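外交表态的收集、核对与比对：操作说明

适用对象：负责整理外交部门公开表态的研究助理、编辑和资料员
更新日期：2023年7月15日

本说明介绍如何把外交部门官员就某一事件所作的公开表态整理成可以检索、可以引用的记录，并在此基础上比对不同时间、不同场合的措辞变化。文中以 Wurirham 外交部与 Derese 外交部就 Hinville 领事馆探视问题的往来表态为贯穿全文的材料，软件部分以 Zoltalix 为准。使用其他工具的读者，字段和流程可以照搬，菜单位置需自行对应。

本说明不涉及立场分析，也不涉及如何评价某一方的表态是否合理。记录阶段与评论阶段应当分开，由不同的文件承载。

一、准备工作

开始之前需要具备以下条件：

一个 Zoltalix 工作区，账户权限至少为“编辑”。“只读”权限可以检索，但不能建立条目，也不能导出。

一份事件说明，用一段话写清所跟踪的事件是什么、起点在哪里、哪些机构的表态在收录范围之内。

一份机构与职务对照表，列出收录范围内各机构的正式名称、简称、所用语言的原文名称，以及有权对外发言的职务。

一个用来存放原始文件的目录，与工作区分开备份。

事件说明不宜过长，550字以内足够。写得过长时，往往会混入背景介绍和判断，后来的编辑很难据此决定某一条材料该不该收。以 Hinville 一事为例，事件说明可以这样写：

“本档案收录 Wurirham 与 Derese 两国外交部门就 Hinville 领事馆探视被拘押本国公民一事所作的公开表态，起点为 Wurirham 外交部首次就此事发布新闻稿。收录范围包括两国外交部部长、副部长、发言人，以及两国驻对方首都使馆的公开表态。议员、政党和地方政府的表态不收录，但官方表态中引用上述表态时，应在备注中注明。”

这段话里有三处限定：事件、起点、发言主体。缺少其中任何一处，档案都会在几周之内失去边界。

机构与职务对照表要留出“任期”一栏。职务不变而任职者更换的情况很常见，表中以职务为主键，任职者作为附属信息。条目引用的是职务编号，任职者更换时只需在对照表中新增一行，已有条目不必改动。

二、确定来源等级

同一句话可能同时出现在官方网站、通讯社稿件、电视采访和社交平台上，文字不一定一致。收录前先确定来源等级，等级高的优先作为正文，其余作为异文保存。

本说明采用四级：

甲级：发布机构自己的书面文件。包括新闻稿、照会全文、官方网站上的声明、议会答询的正式记录。

乙级：可以完整回放的音像材料，由整理者自行转写。包括记者会录像、电视专访、广播访谈。

丙级：媒体以直接引语形式刊出的文字，找不到完整音像，也找不到书面文件。

丁级：媒体以间接引语形式转述，或者译自另一种语言的报道而原文无从查考。

等级针对的是单份材料，与媒体的声誉无关。一家声誉良好的通讯社刊出的间接转述仍然是丁级；一家地方电台的完整录音可以是乙级。

官方网站刊登的记者会文字稿在等级上有歧义。它由机构自己发布，形式上符合甲级，但内容是对口头发言的整理，可能经过删改。处理办法如下：如果能找到完整录像，文字稿与录像分别建立来源记录，文字稿定为甲级，录像定为乙级，两者不一致之处逐条记入异文栏；如果找不到录像，文字稿定为甲级，并在备注中写明“口头发言整理稿，未见录像”。

使馆社交平台账号发布的内容，账号经所属外交部网站列出的，视为甲级；未列出的，定为丙级。

三、采集原始文件

采集的目标是留下一份日后可以独立核验的原件。只保存网址是不够的，外交部网站改版时旧链接大面积失效是常态，个别声明还会在发布之后被改写或撤下。

网页类材料按下列顺序操作：

1. 打开页面，确认页面上显示的发布时间与所属时区。页面未注明时区的，以发布机构所在地时区记录，并注明“时区系推定”。
2. 保存完整网页，包括样式文件。在 Zoltalix 中使用“来源—抓取页面”，勾选“保留附件”。
3. 另存一份 PDF，页眉打印网址和抓取时间。
4. 将网址提交到至少一个公共网页存档服务，把返回的存档地址填入来源记录。
5. 对保存的文件计算校验值，填入“校验”字段。Zoltalix 在上传时自动计算，手工上传到外部目录的文件需要自行计算。

音像类材料：

1. 下载可获得的最高清晰度版本，不做转码。
2. 记录节目名称、播出机构、播出时间和片段在节目中的起止时间。
3. 如果只能获得剪辑版，在来源记录的“完整性”字段选择“部分”，并说明已知缺失的段落。

纸质材料：

1. 逐页扫描，包括空白背面和封套。
2. 扫描件文件名按“机构简称—日期—顺序号—页码”排列。
3. 原件入盒，盒号填入来源记录。

采集时不要做任何编辑。页面上的错字、重复段落、错误日期一律原样保存，勘误留到条目阶段处理。

四、建立条目

一次表态对应一个条目。所谓“一次”，以场合划分：同一场记者会上就同一事件的多轮问答属于一次表态；同一天上午的新闻稿和下午的电视采访属于两次表态，即使内容相同。

在 Zoltalix 中选择“条目—新建—公开表态”，出现的表单包含以下字段。

条目编号。由系统生成，不可修改。引用时使用此编号，不使用标题。

表态时间。填写发言或发布的时间，不填写媒体报道的时间。只知道日期的，时刻留空，不要填零点。

发言主体。从机构与职务对照表中选取。以机构名义发布、没有具体发言人的，选机构本身。

场合。可选值有：新闻稿、例行记者会、专题记者会、专访、议会答询、照会、多边会议发言、社交平台、其他。

起因。说明此次表态由什么引起。例行记者会上由记者提问引出的表态，与主动发布的声明，在外交实践中分量不同，比对时需要区分。可选值有：主动发布、应询、回应对方表态、回应第三方表态、不明。

正文。填写原文，不填写译文。

译文。每种译文单列，注明译者和译出日期。

来源。关联至少一份来源记录。

异文。列出不同来源之间的文字差异。

备注。填写不属于以上各栏的说明。

正文栏的上限为2,000字。超过上限的长篇讲话，只摘录与所跟踪事件相关的段落，段落之间以方括号内的省略号隔开，并在备注中写明摘录段落在全文中的位置。全文作为附件保存在来源记录里。摘录应以自然段为最小单位，不得从段落中间截取。

起因一栏容易填错。Wurirham 外交部的不少声明以“注意到有关报道”开头，看上去属于应询，其实没有记者提问，应填“主动发布”。判断依据是有没有可以查到的提问，开头的套语不作为依据。

五、转写口头发言

口头发言需要转写时，遵守以下规则。

逐字转写，包括重复和自我更正。发言人先说“拘留”，随即改口为“暂时限制离境”，两处都要保留，中间以破折号连接。这类改口在后续比对中价值很高。

语气词和无意义的停顿可以省略，但较长的沉默应以方括号注明。

听不清的词以方括号加问号标示，不要根据上下文补全。

记者的提问一并转写，置于发言之前，以“问”“答”标示。提问中的预设会影响答语的含义。一句“没有必要夸大”，针对的是提问者所用的哪个词，离开提问就无法判断。

打断和插话单独成行。

同声传译的音轨不能代替原声。如果节目只播出了传译音轨，转写时在语言栏注明“传译”，等级降为丙级。

转写完成后由另一人对照音像复核一遍。复核者只改动听辨错误，不调整标点风格，不润色。复核记录写入条目历史。

标点问题没有统一解法。口头发言没有标点，转写者加入的每一个句号都带有判断。较稳妥的做法是尽量以停顿为准，两种断句导致含义不同的，在备注中列出另一种断法。

六、翻译

翻译外交表态时，术语一致比行文流畅重要。同一份档案中，同一个原文术语应当始终译为同一个中文词，直到术语表更新为止。

先建立术语表。以下几组词在领事和拘押类事件中最容易混淆：

逮捕、拘留、羁押、扣押、限制离境。五者在多数法律体系中对应不同的程序阶段。翻译时以发言人所在国法律术语的通行译法为准，不以中文读者的语感为准。

关切、严重关切、遗憾、深表遗憾、抗议、强烈抗议。此类词有明显的强度级差，不得互换。原文没有程度副词的，译文也不得添加。

谴责、批评、反对。媒体报道常把后两者概括为“谴责”。应回到原文核对动词。

呼吁、敦促、要求。原文用词的强制程度依次递增，译文须保持这一顺序。

注意到、获悉、确认。“注意到”不表示承认所注意到的内容属实。

探视、会见、接触。领事探视有特定含义，原文使用一般性的“见面”时，不得译为“探视”。

术语表中每一行包含原文、译法、适用范围、首次采用的条目编号。更改译法时，旧行不删除，标注停用，并对受影响的条目运行一次“术语—重新检查”。系统会列出全部使用旧译法的条目，由编辑逐条确认，不支持批量替换。

照会的翻译另有一个问题。照会有固定的开头和结尾套语，表示致意与最崇高的敬意。这些套语是格式的一部分，不反映双边关系的冷热，但套语的缺失可能有意义。译文应完整保留，不得以“略”代替。

被动句要谨慎处理。“该人被释放”与“当局释放了该人”在责任归属上不同，原文为被动的，译文尽量保留被动，主语缺失的，不予补出。

七、核对

每个条目在进入“已核对”状态之前，须完成下列检查：

发言主体的职务在表态当日是否有效。代理职务应写明“代理”。

表态时间是否与来源一致。跨时区的视频会议尤其需要核对。

正文与来源文件逐字对照。复制粘贴也要对照，网页中的隐藏文字、图片说明和相关链接常常混入正文。

引号内的文字是否确实出自发言人。有些新闻稿在引语中嵌套引用对方表态，层级容易混乱。

译文与术语表是否一致。

网址和存档地址能否打开。

核对者不得是建立该条目的人。工作区只有一名编辑时，条目只能停留在“待核对”状态，对外引用时应予注明。

核对中发现来源之间有实质差异的，不要自行判断哪一个正确。按来源等级确定正文，把另一个写入异文，备注中写明差异所在。例如，Derese 外交部网站的文字稿中写的是“已作出安排”，而记者会录像中可以听到“正在作出安排”。正文采用甲级的文字稿，异文记录录像中的说法，两者都可以被检索到。日后使用者如何取舍，是使用者的事。

八、处理更正与撤回

官方表态在发布后被修改的情况有三类，处理方式不同。

公开更正。机构发布更正说明，或在页面上标注已更新。为更正后的文本新建一个来源记录，与原条目关联，正文保留最初版本，更正内容写入“后续版本”栏。更正说明本身若含有实质内容，另立条目。

静默修改。页面文字发生变化，没有任何说明。重新抓取页面，保存新旧两个版本，在“后续版本”栏中列出差异，注明发现差异的时间。修改的确切时间通常不可考，只能给出一个区间：前一次抓取与本次抓取之间。

撤下。页面无法访问。先排除网站故障和改版，隔日再试。确认撤下后，在来源状态中选择“已撤下”，条目本身不删除，也不改变状态。

Zoltalix 的“来源—定期复查”功能可以自动完成重新抓取。复查间隔按事件热度设置，事件活跃期每日一次，平静期每周一次。单个工作区最多可监测1,000个网址，达到上限后需要停用较早的来源，停用不影响已保存的文件。

动态页面每次抓取都会产生无意义的差异，例如访问计数和推荐阅读。可在复查设置中指定正文区域，只对该区域进行比较。指定区域后应手工测试一次，确认标题和发布时间包含在内。

九、比对措辞

条目达到一定数量后即可进行比对。比对分为纵向和横向两种。

纵向比对考察同一发言主体在不同时间的措辞变化。在检索栏限定发言主体和事件，按时间排序，选择“视图—逐句对齐”。系统将相似的句子排在同一行，没有对应的句子单独成行。自动对齐只能作为初稿，需要人工调整。常见的错误是把套语对齐，却把真正变化的句子拆到不同的行里。

纵向比对时重点查看以下项目：

对事件的命名。从“事件”到“案件”再到“问题”，命名的变化往往先于立场的变化。

对当事人的称呼。是否称为“公民”，是否提及职业，是否提及姓名。

动词的强度。参照术语表中的级差。

是否出现法律依据。首次援引某一公约或双边协定的条目应加标签。

条件句的使用。“如果属实”“在查明情况之后”等限定语何时出现，何时消失。

句子的删除。某句话在连续几次表态中都出现，随后不再出现，与新增一句话同样值得记录。

横向比对考察不同主体在同一时段的措辞差异。先选定一个时间窗口，把双方的条目并列，再标出回应关系。回应关系要有文字依据，例如明确提及对方声明，或者重复对方使用的特定短语。时间先后本身不构成回应关系。

Hinville 一事的横向比对中，Wurirham 一方使用“领事探视”，Derese 一方在同一时段使用“人道主义性质的会面”。两个短语指的可能是同一次会面，但所包含的法律含义不同：前者以领事公约下的权利为前提，后者表示出于自愿提供的便利。比对表中应并列两个短语，不要为了表格整齐而统一成一个。

比对结果以表格形式保存，每一格注明条目编号。比对表中不写解释性文字，解释写入另外的分析文件。

十、常见错误

把媒体标题当作表态内容。标题由编辑撰写，经常比正文引语强烈。标题不进入正文栏，需要保留时写入来源记录。

把匿名消息来源记为机构表态。“外交部消息人士”不是收录范围内的发言主体。此类材料如有必要保存，另建一个不对外引用的文件夹。

把转载当作独立来源。多家媒体刊登同一篇通讯社稿件，只算一个来源。判断方法是比较文字，段落顺序和用词完全一致的，按转载处理。

把译文当作原文。某些外交部网站的英文版与本国语言版内容不同，英文版常有删节。两种版本分别建立来源记录，以本国语言版为正文。若声明明确规定英文为准，从其规定。

把历史表态当作新表态。周年纪念或议会报告中常常整段引用旧声明。此类引用作为新条目收录，但备注中必须写明被引用条目的编号。

根据职务高低推断分量。副部长在专访中的即席回答，与发言人宣读的书面声明，哪一个更能代表机构立场，不能仅凭职务判断。记录好场合和起因即可。

漏收“不予置评”。拒绝评论也是一次表态，应当建立条目，正文填写原话。连续多次不予置评之后首次作出实质回答，是比对中的重要节点，缺少前面的记录就无法显示出来。
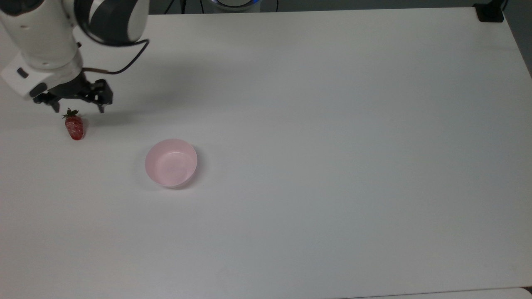

十一、导出与引用

对外提供材料时，从 Zoltalix 中选择“导出—引用包”。引用包包含所选条目的正文、译文、来源清单、校验值和术语表当前版本。每个引用包最多容纳4份来源附件，附件较多时应拆分为几个引用包，并在文件名后加顺序号。

导出前检查以下设置：

条目状态。默认只导出“已核对”的条目。确需导出“待核对”条目时，勾选“标注未核对”，系统会在每页页眉注明。

异文。默认包含。不建议取消。

备注。默认不包含。备注中可能有内部说明，选择包含时应逐条查看。

个人信息。被拘押人员及其家属的住址、证件号码、健康状况等，即使出现在官方声明中，导出时也应遮盖。在“导出—遮盖”中选择字段或手工标记文字，遮盖处显示为黑条，校验值按遮盖后的文件重新计算，并附原文件校验值。

在文章或报告中引用时，格式如下：

发言主体，场合，表态时间，条目编号，来源等级。

例如：Wurirham 外交部副部长，专访，条目 H-0037，乙级。表态时间写在场合之后，此处从略。

引用译文时，另加“译文据本档案”字样。引用部分语句时，须保证截取后的句子不改变原意，有限定语的必须连同限定语一并引用。“我们对此表示关切，同时注意到调查仍在进行”，不能只引前半句。

十二、权限与日志

工作区建议设置三种角色：采集、编辑、核对。一个人可以兼任采集和编辑，但不能核对自己建立的条目。

所有改动写入日志，日志不可删除。修改已核对的条目时，系统要求填写理由，理由应当具体。“修正”“更新”之类的理由没有用处，应写明改了什么、依据哪一份来源，例如“据录像补入发言人改口一处，原转写遗漏”。

外部人员提出更正要求的，无论是否采纳，都应记入日志。发布机构自己提出的更正要求按第八节处理，不因对方是发布机构而直接覆盖原文。

离职人员的账户应停用，不应删除。删除账户会使日志中的操作者显示为空，影响日后追溯。

十三、维护

每月进行一次例行维护，内容如下：

抽查已核对条目，重新对照来源文件。抽查比例由工作区自定，抽到的条目应覆盖各个来源等级。

运行一次校验值检查，确认保存的文件没有损坏。

更新机构与职务对照表。部门改组时，旧机构名称保留，标注存续期间。

检查术语表中是否有长期未使用的行，以及同一原文对应多个有效译法的情况。

检查备份能否恢复。只确认备份文件存在是不够的，应选取一个条目实际恢复到测试工作区，连同附件一并打开。

当工作区的来源记录超过1,000条时，检索速度会有所下降，可以按年份拆分为若干子集。拆分后条目编号不变，跨子集检索需要在检索栏中勾选“全部子集”。

事件结束后，档案转入封存状态。何时算作结束，应在事件说明中预先写明，例如“当事人返回本国，且双方外交部连续三个月未就此事公开表态”。封存之后仍有新表态的，可以解除封存，解除和再次封存的时间都写入事件说明的末尾。

附：新建条目检查表

发言主体已从对照表中选取
表态时间与时区已填写
场合与起因已填写
正文为原文，未经编辑
译文已注明译者
来源文件已保存，校验值已生成
公共存档地址已填写
来源等级已确定
异文已列出，或注明“未见异文”
第二人核对完成，日志已写入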